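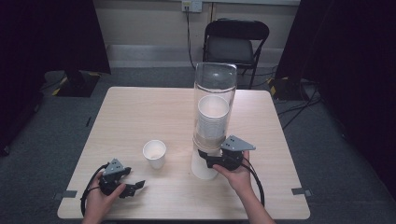 Paper cups in a clear tube on a table.

TRIDTHORPE SUMMER BASKETBALL LEAGUE OPENS SIGN-UPS, ADDS A SECOND GYM

TRIDTHORPE, April 2021 — Well, we're doing it! After a year of staring at my own driveway hoop, I get to write the words I've been wanting to write since February: the Tridthorpe Summer Basketball League is back, and registration is open as of this morning.

I run the league office (a desk, a phone and more whistles than any one person needs), so if you've called us lately you've probably talked to me. Most of you asked the same thing, which was whether there would be a season at all. Yes. We have space for 200 players between the ages of 8 and 17, and the schedule runs 8 weeks, with playoffs at the end.

The big change this year is the gym situation. We'll still play at the Brunton Recreation Center, where the floor has been refinished and the scoreboard finally shows both digits on the visitors' side. But we've also signed on with the Flerska Fieldhouse across town, so the younger groups will have a court to themselves and the high school games won't tip off at bedtime anymore. I toured Flerska last month and I'm a little in love with the place. Real bleachers! Breakaway rims! Parking!

Presenov Sporting Goods is our lead sponsor this summer and is supplying reversible jerseys for every team. Please don't buy one on your own, they come with the fee.

About that fee. It's $65 per player, and that covers the jersey, the referees and insurance. Families signing up more than one kid take $25 off each additional player. If the money is a problem, call me and we'll work it out quietly, we do it every season.

Teams are drafted by the coaches after an evaluation day, where everybody runs, shoots and scrimmages a bit. You can request one friend to play with and we'll try (I said try). Coaches, if you worked with us before, your old age group is yours until sign-ups close, then I start making phone calls.

Both gyms have their own rules on masks and on how many family members can sit in the stands. Those rules could change before opening night, so we'll email the current version to every family the week before games start.

Registration forms are at the front desk at Brunton and on the league website. Spots are filled in the order forms come in, with a waiting list after that.

For more information, contact the Tridthorpe Summer Basketball League office at the Brunton Recreation Center.

###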